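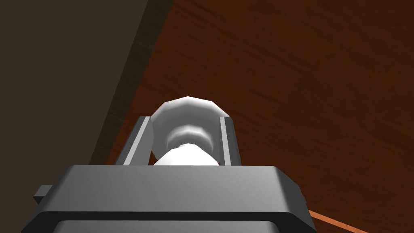 Questions I get asked a lot

Do you design the poster as well as print it?
Yep! I do the drawing and layout, and Yannick Barbier runs the press at Vellow, two doors down. If you've already got finished artwork, go straight to him and skip my fee.

What's the smallest run I can order?
100 for flyers, 4 for posters. I know four sounds odd — that's how many A3s fit on the sheet we use.

How much for a banner?
A standard vinyl one is $489, or $554 with grommets and a printed back. Delivery inside Sostholm is included in both.

Can I see a proof first?
Always. You get a PDF, and you can ask for two rounds of changes. After that I charge by the hour (sorry, I've been burned before).

My logo is a tiny JPEG. Is that a problem?
Probably, for anything bigger than a business card! Send it anyway and I'll see if it can be redrawn.

When do you get busy?
June. Everyone wants festival stuff in June, so please email me in April if you can.

Who did the Lebrun window lettering?
Žydrūnas Vaher painted that by hand. I only picked the colors.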